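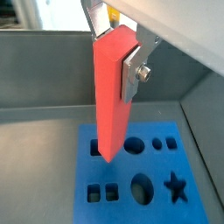

**Lurnmont toy library reopens with a sorter and a long waiting list**

The Lurnmont toy library opens again on 25th July after a closure that began in May and was supposed to last 2 weeks. The new shelves are up, the door closes without a shoulder behind it, and the item everyone is asking for is a blue block with holes in it.

The block is a shape sorter made by Surer, a small workshop on Pinard Street that until last year sold mostly coat hooks. It costs $32 to buy and nothing to borrow, a difference that has been noticed. Humaira Shaikh, who runs the library's front desk, says the waiting list already goes onto a second page, and that a fair number of the names on it belong to people without children.

"They say it's for a nephew," she said. "We've got a lot of nephews in Lurnmont."

Much of the interest is in the tall red piece, a square-ended stick of a thing that stands well above the block when it is brought to its hole. Younger borrowers at a preview morning in the Niazi Room went straight for it and tried it on the star. Older borrowers looked at the layout for a while, nodded, and tried it on the star.

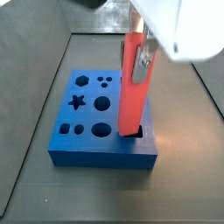 The red piece at the rectangular hole in the front row. The star is on the left of the middle row, for those still tempted.

Irfan Afridi, who designed the sorter, said he made the red piece long so that small hands would have plenty to hold. He had not expected letters. One, from a grandfather on Pinard Street, objects to a square piece sharing a toy with a rounded square hole and asks what sort of lesson that is meant to teach. Afridi has written back twice and says the exchange remains friendly, though the second reply he got was longer than the first.

He is also asked about the little round holes grouped in a triangle in the back row, next to the hexagon. His answer is that he liked them there.

The sorter is meant for ages 3 and up and can be borrowed for 6 days at a time. Late returns will cost a dollar a day, a rule brought in after a wooden train spent most of the winter on someone's piano. Borrowers are asked to bring back every piece, including the ones that have gone under the couch, and to check the holes for raisins first.

A second sorter is on order from Surer. Shaikh expects it before school starts, and has asked that people stop phoning to find out whether it will be the same color.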